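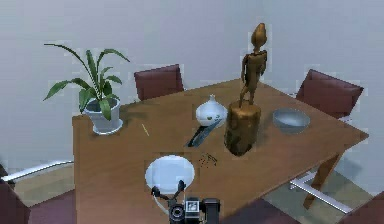
Figure 6. The dining-table scene in simulation, with the gripper at the near side of the table and a white plate between its fingers.

Home | Issues | Authors | About | Contact
Print this article | E-mail this article

4.2 Clearing and wiping the table

Can a machine tidy up after dinner yet? We think this is one of the most exciting questions in home robotics, and a dining table is a wonderful place to ask it. The Rundberg task set renders everything in simulation, so the arm can fail as often as it likes and the crockery survives.

The table in Figure 6 mixes three kinds of work. The plate and the bowl must go to the sink. The plant, the lidded jar and the carved figurine must stay where they are — a policy that knocks over the figurine scores zero, however clean the wood is afterward. Then there are the leftovers: a patch of dark crumbs near the plate and a thin yellow stick that is very easy to miss against the brown surface.

We trained the Plirnuvetti policy on 3000 simulated episodes and tested it on 338 layouts it had never met. It moved the plate without touching a keepsake in 97 of them. That number may look small, but the earlier Eze baseline managed only 6, and we were delighted! Most failures came at the rim, where a flat plate gives two fingers very little to hold. Crumbs remain unsolved. Our wiping motion tends to spread them, and we return to this in Section 5.

Reader comments

T. Wiltitz fan: Great to see the crumbs scored at all. Did you try sliding the plate to the table edge first?

Tumaini Lukumay: We did, in May — it helps with the grasp, but the chairs get in the way of the arm.

mopbucket: Would love the same test with a full bowl of soup.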